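3.2 Household carriers and repeat use

The second part of the survey dealt with what households carry their shopping in and how long each carrier stays in service. Earlier work in the Clurnwood district (Aebischer and Salgado) treated the carrier as a fixed cost, paid once and then spread over an assumed number of trips. That assumption is convenient, but it hides most of the variation between households. A cotton bag kept by the door and a cotton bag kept in a drawer have the same purchase record and very different service lives.

We therefore asked respondents to log trips per bag. Each household in the Ostholm sample received a paper sheet with one row per trip and columns for store, carrier type, and whether the carrier was already owned or bought at the register. Sheets were collected in October. Of the 3,000 sheets sent out, those with fewer than 40 completed rows were set aside and are treated separately in Section 3.4.

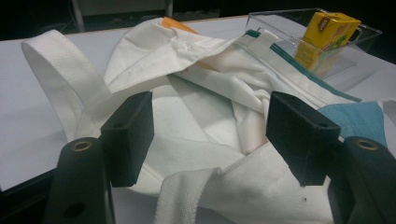 Washing was recorded as a separate item. Respondents who washed their cloth bags tended to do so together with kitchen towels, at the temperature used for the towels, and the wash was logged against the bag only when the bag was the reason for running the machine. This rule follows Weldu and Hadgu, who showed that assigning a full wash cycle to each bag inflates the energy cost of cloth carriers well beyond that of the goods inside them. Ironing was rare enough to be left out.

Loss was harder to deal with. A bag lent to a neighbor may come back, and a bag left in a car is still in use in a loose sense. We counted a bag as lost when it did not appear on the sheet for 100 consecutive rows. The threshold is arbitrary — a lower value moves several households from the "steady" to the "irregular" group — but the ranking of carrier types did not change under the values we tried.

3.3 Packaged drinks as a marker item

Ndung'u proposed that one product class be followed through the whole log as a marker for basket weight. We chose cartoned juice. It is bought in all three store formats, it keeps its shape in the bag, and respondents remember buying it. Loose produce was considered and rejected on the grounds that weights were reported too unevenly, and bottled drinks are subject to a deposit in Yimer but not in Ostholm, which would have made the two samples difficult to compare.

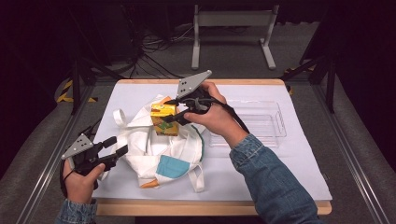 Figure 2. Yellow juice carton, upright on a white tabletop.

Trips that included at least one carton were more likely to involve an owned carrier than trips without one. The effect was present in both towns and was stronger for trips made on foot. We read this as a planning effect: people who intend to buy heavy items bring a bag they trust. The Clamasetti stores, which stopped handing out thin bags at the register before the survey began, show a smaller difference, as would be expected where almost all trips already involve an owned carrier.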